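Can a Table Tell You How Old It Is?

People love to say that you can read wood like a book. Grown-ups say it, museum signs say it, and my old teacher said it while tapping her desk. I'm not so sure. Let's check.

What are the lines?

The lines you see in wood are called grain. A tree gets a little fatter every year, just under its bark. In spring it grows fast and the new wood is often pale. Later in the summer, by August or so in many places, it grows slowly and the wood can come out darker. One pale band plus one dark band makes one year. If you look at a stump, the bands make rings.

So far, so good. That part has been tested many times, and I believe it.

So I can count the lines on my table?

You can count them. Will the number be the tree's age? Probably not!

A stump shows you the whole tree, from the middle to the bark. A table top is made from boards, and a board is a slice. The saw may have missed the middle of the tree completely. It may have missed the outside too. And many table tops are made of several boards glued side by side, which might come from different trees.

Efa Kemeys, who is nine, wrote to tell us that her kitchen table is 234 years old. She had counted every line from one side to the other. Her neighbor Haf Voyle counted the same table and got 453. They can't both be right, and I think they are both wrong. Some lines got counted twice, because a wavy line can wander off and come back again.

Why are the lines wavy?

Think of a tree trunk as a stack of paper cups, one inside the other. Slice straight down the side and you don't get circles. You get long stripes, and wherever the trunk had a bump or a bend, the stripes bend as well. Look for the place where they bunch together and curve like ripples in a pond.

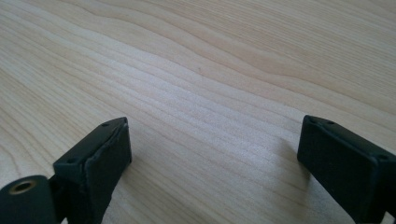

Is every dark spot a knot?

A knot is the place where a branch once grew out of the trunk. Big knots are easy to spot, with the grain flowing around them like water around a rock. A tiny dark speck is harder. It might be a very small knot – or it might be dust. Wipe it with a dry cloth before you decide. If it's gone, it was never part of the tree.

Try it yourself

Put a sheet of thin paper on a bare wooden table and rub it gently with the side of a crayon. On rough wood the grain may show up. On very smooth wood you might get nothing at all, so try 2 different tables.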